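Threads > Golf > Lurley Mixed Foursomes

Lurley mixed foursomes, Sunday. Buppha Paisan and Jacinto Galindo beat Dulce Palacios and Araceli Bermúdez on the second extra hole.

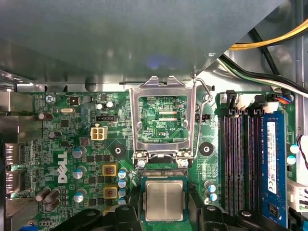

Both pairs finished level after Galindo missed a short putt on 18. Scores are late going up. Paper card is on the door.

Paisan's tee shot on the first extra hole found the left bunker. They halved it anyway.

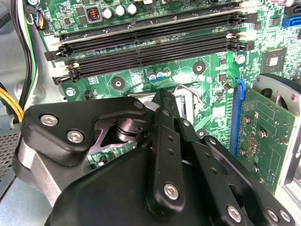
Does the win count toward the Bidell Cup? It counts for 3 points, same as any club event.

Next round is in June at Kendov, off the forward tees. 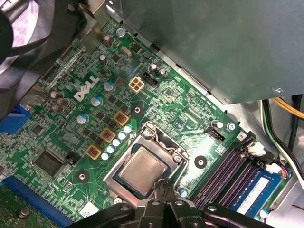
Processor in the socket, frame up.

Getsemaní Bautista won nearest the pin on the 7th.

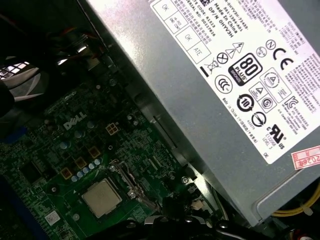 Power supply label, 80 PLUS Bronze.

Entries for Kendov close at noon.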